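Cahier de l'atelier cuisine, Veleleo
Dimanche, 9 h 20
Sujet : épi de maïs entier, petite casserole, couvercle en verre

Repris ce matin la fiche « légumes entiers » du livret Prurkora, celle qu'on repoussait depuis la rentrée. J'avais gardé le maïs pour la fin parce que je le croyais ennuyeux, et je me suis trompée : c'est le légume qui m'apprend le plus sur une casserole ! Il est long, rigide, il ne se tasse pas. Une pomme de terre trouve toujours sa place, un épi pose tout de suite la question de la taille du récipient.

Matériel sorti : la casserole foncée à manche bleu marine, son couvercle en verre cerclé de métal, la grande assiette bleu clair et un épi. Balance Wulby à côté de l'évier, remise à zéro avant la pesée. L'épi fait 300 g, rafle comprise, feuilles et soies enlevées. Aujourd'hui je ne cuis rien, je ne regarde que la mise en place et les gestes : où on pose, comment on couvre, de quel côté on tourne le manche. La cuisson aura sa page à elle.

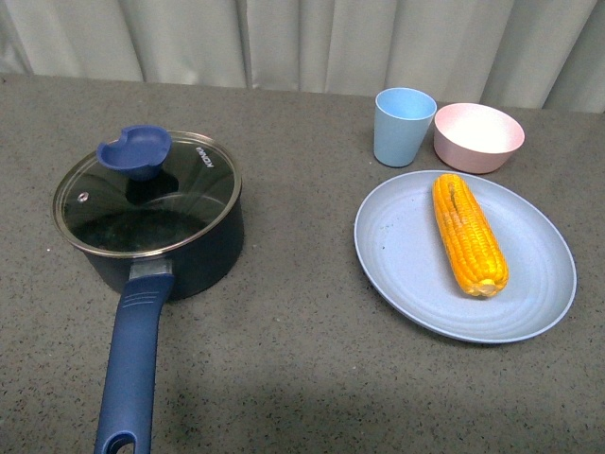

Première chose notée, et j'y tiens : on garde l'assiette à droite et la casserole à gauche, toujours, pour toutes les fiches de la série. L'an dernier on changeait de côté d'une page à l'autre et les stagiaires perdaient du temps à comprendre le montage. Avec une disposition fixe, on lit la fiche d'un coup d'œil. Pour les gauchers, on inverse tout d'un bloc (assiette, casserole, orientation du manche) et on l'écrit en tête de page.

L'assiette elle-même me plaît de plus en plus. Le bleu clair fait ressortir le jaune du maïs de façon spectaculaire, et le bord relevé suffit à retenir l'épi quand on l'approche un peu vite. Je l'avais prise au dépôt Ismail sans y croire, pour remplacer les blanches qui s'ébréchaient. À essayer avec les carottes et les courgettes avant de décider si on en rachète. Penser à l'essuyer avant de commencer, sur une surface mate la moindre miette se remarque.

Position de l'épi sur l'assiette : en diagonale. C'est tout bête, mais on le saisit beaucoup mieux que couché parallèlement au bord du plan de travail. La main arrive naturellement en travers et se referme au milieu, là où il est le plus facile à équilibrer. Si on l'attrape par la pointe, il pivote et on le pose de travers dans la casserole.

10 h 05. Passage dans la casserole. Deux façons d'y aller : à plat, ou debout contre la paroi. À plat, avec un épi de cette taille, il faut chercher un peu l'angle. Debout, on descend le gros bout en premier et on laisse la pointe venir s'appuyer contre la paroi du fond. J'aime beaucoup cette deuxième méthode, qui demande moins de précision et laisse la pointe accessible pour le ressortir.

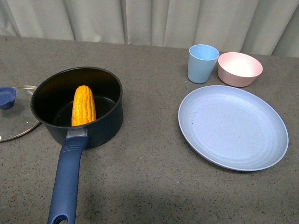
Dimas Govindasamy n'est pas d'accord et je recopie son objection, parce qu'elle est bonne. Selon lui, l'épi debout habitue les gens à une position qui ne sert à rien au moment de cuire : la pointe resterait hors de l'eau et il faudrait le recoucher de toute façon. Il propose de couper en tronçons, comme dans le vieux manuel de 1949 qui traîne sur l'étagère du haut (celui à la couverture décollée, prière de ne pas le prêter). Le manuel conseille de casser l'épi à la main, d'un coup sec, sur le bord de la table. J'ai très envie d'essayer !

Mon avis pour l'instant : garder l'épi entier dans la fiche de mise en place et faire une variante en tronçons pour la fiche de cuisson. Les deux gestes méritent d'être appris. Avec un épi entier on apprend à jauger un récipient avant de le remplir, et ça sert ensuite pour les asperges, les poireaux, tout ce qui est long.

Sur le manche : il est long, et c'est à surveiller. Pour le travail à froid on le laisse venir vers soi, c'est confortable et on stabilise la casserole de la main libre. Dès qu'on passe sur le feu, on le tourne vers l'intérieur du plan de cuisson. Je veux cette consigne en gras sur la fiche. Les petites rainures près de la casserole donnent un bon repère pour le pouce, et le trou de suspension au bout est assez large pour nos crochets.

Autre remarque, sur le rideau du fond. Les plis clairs donnent un arrière-plan calme et tout se détache très bien devant, même le verre. On garde. Par contre le plan moucheté gris cache les petits grains tombés, donc un coup d'éponge systématique entre les essais, y compris quand on le croit propre.

11 h 30. Le couvercle, enfin. C'est ce qui m'a donné le plus de plaisir de la matinée.

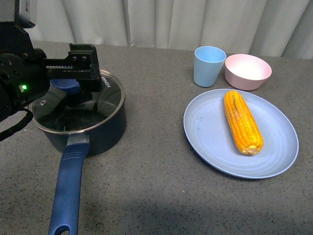
Sirkka Harju
Responsable de l'atelier ustensiles, Veleleo

Le couvercle se prend par le bouton, droit au-dessus, et se repose à la verticale. Si on l'incline en arrivant, le cercle métallique touche d'un seul côté et glisse sur le bord, avec un petit bruit assez désagréable. J'ai fini par trouver le bon rythme : descendre, sentir le contact, attendre un instant, lâcher. Le bouton en forme de petite coupe se tient très bien et je préfère de loin cette forme aux boules lisses de l'ancienne série.

Le petit trou d'évent se place à gauche, pour que la vapeur parte du côté opposé à l'assiette. À ajouter au schéma.

Reste à faire :
– peser l'épi en tronçons (Dimas)
– refaire la page 144 du livret, le croquis montre encore l'ancien couvercle
– demander au dépôt Ismail s'il leur reste des assiettes bleues
– essai de cuisson, épi entier puis tronçons, à noter sur une page neuve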